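The Emu on the Bypass

Got the call at 5 in the morning. Emu on the bypass, just past the Roltau turnoff, northbound lane, not moving for anyone.

I was the ranger on call, which at Ananen Shire means you are the ranger. One ute. One net with a hole in it. Half a tank.

Drove out with the heater stuck on. August, still dark, frost on the paddocks, and the truck radio going on about wool prices. A driver had his hazards on by the time I got there and behind him another, and behind that a whole string of headlights back to the servo. Someone leaned on a horn. The emu looked at the horn. Sat down.

Right in the middle. Folded up its legs like a camp chair and sat.

"Can't you just shoo it," said the bloke in front. Livestock truck, Saber on the mudflaps, 547 sheep on board and every one of them with an opinion.

I said I'd have a go. Walked up slow, arms out wide, the way they show you at the training day. Emu stood up. Taller than I'd of liked. It made that noise they make, the drum noise, down in the chest somewhere, and I went backwards over the net.

Laughing from the cars. Fair enough.

Tried the net. Hole. Tried the torch. It pecked the torch. Tried ringing Flultine Wildlife, got the machine, office opens at nine, if your call concerns a possum press 2. Pressed 2. Possum music.

By now there was a woman out of her car in a dressing gown and gumboots, holding a lunchbox. She didnt say much. Sat on the guard rail, opened the lid, and ate half a sandwich looking at nothing in particular. The emu watched her do it. Put its head on one side.

"They like grapes," she said.

"Have you got grapes?"

"No."

We went car to car then, the two of us, me with the dead torch and her with the lunchbox, knocking on windows. Has anyone got grapes. Has anyone got anything. People wound the glass down an inch. A carrot. A bag of salt and vinegar. A kid in the back of a wagon gave me a whole apple with one bite out of it and then wanted it back. The truckie had a pie and wouldn't part with it.

Sun coming up pink behind the silos. 15 cars, one truck, one bus, and the bus driver came down the steps with his thermos and said he'd been stuck behind worse. Cow once. Wedding.

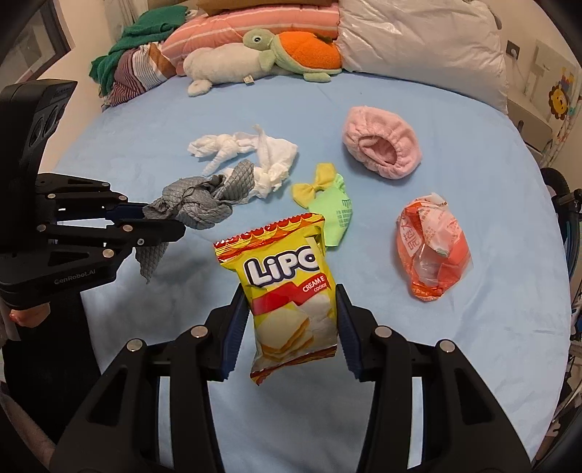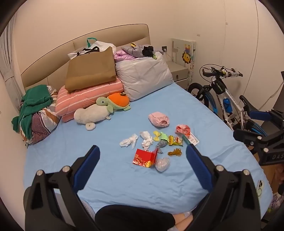
It was the carrot in the end. She held it out flat on her hand like you would for a horse, and the emu got up and came over, easy as you like, and took it. Then it followed the lunchbox. Down off the bitumen, through the wet grass, along the fence. I ran ahead to find a gate. No gate. Ran back the other way. Gate, chained. Climbed it, found the chain was only looped, climbed back, opened it. Tore my good pants.

In it went. Turned around once in the paddock. Drummed at us.

The cars started up behind me, one after the other, and somebody clapped out a window going past. The sheep went by still complaining. When I looked round for the woman she was halfway to her car, dressing gown hitched up out of the mud, and I yelled out thanks and she waved the lunchbox.

Never got her name for the report. There's a box for it, too. Person Assisting. I wrote "lady, gumboots" and the office sent it back.

Drove home with the window down on account of the heater. Got as far as the silos. Phone went.

Same emu. Southbound lane.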